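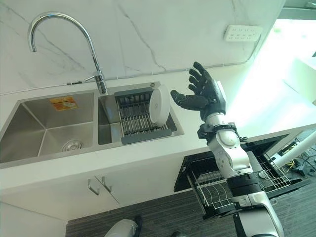
The double-basin sink has returned to the compact kitchen. For much of the past decade, designers of small apartments and shared workplaces favored a single deep bowl and left the drying of dishes to a mat on the counter. Flalo, a kitchen planning firm, reviewed 257 small kitchens completed by its members and found that 53 had gone back to two basins of unequal size.

The smaller basin is seldom used for washing. Fitted with a rack of steel rods, it becomes the place where plates drain, and the counter beside it stays free for preparing food.
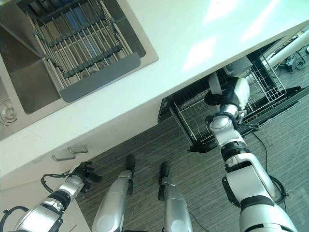 Berwyn Kneath

Placement of the dishwasher matters as much as the choice of sink. Flalo recommends that the machine stand close to the basins, so that a plate may be rinsed and loaded within a single step. Room must also be allowed for the door when it is lowered and the racks are drawn out, a point often missed on floor plans.

"People measure the appliance when it is shut," said Beca Nicholas, a senior planner at the firm. "They should measure it open."

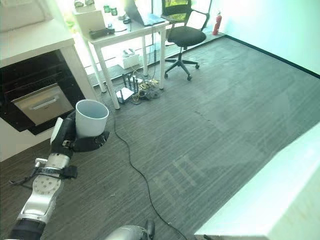

Cups present a separate question. Many households store them above the counter, while Flalo's guidelines favor a drawer at waist height, within reach of the dishwasher and apart from the main walkway. The revised guidelines will be issued to members in October.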